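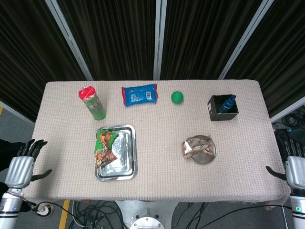

Nordin Two-Arm Table Unit: Demo Days at Caltwood

Product code: Nordin 2, table height
Availability: by appointment, Caltwood showroom
Sold by: Ginda

The Nordin sorts small packaged goods on a tabletop using two articulated hands and a great deal of patience. You supply the goods. Snack packets, canisters, bottles and balls have all had a turn, and if your product comes in a wrapper that crinkles, please bring plenty, as the crinkly ones are where the interesting conversations start.

What happens at a demo

You get two hours with the unit and with Zdzisław Nowakowski, who runs the bench and will not be hurried either. He sets out a mix of items, some on trays and plates, some straight on the cloth, and gives the robot a job. Then you give it one. Visitors tend to pick something mean. We encourage this, within reason. Soup is not within reason.

Coffee is provided. It is made by a person, and the quality varies.

What to bring
- Up to 300 of your own items, sealed
- Closed shoes
- Whoever in your company is going to say no, so they can say it to our faces

Please stay behind the yellow line while the arms are powered. Zdzisław will mention it twice. Bags and coats go on the hooks by the door.

In the box
Two arms with hands, base, controller, cable set, printed manual. The table is yours to find. The cable set is generous, and we suggest deciding where it goes before your safety officer does.

Not in the box
Table, cloth, curtains, snacks.

Delivery and setup
Bramow handles freight and installation. Units ordered at a demo day get the setup visit included. Orders placed in May waited longer than we promised, and those customers have had their apology and a spare set of fingertips.

Next open day: 29/09/2024, doors at ten. Parking is behind the building, past the sign that says there is no parking.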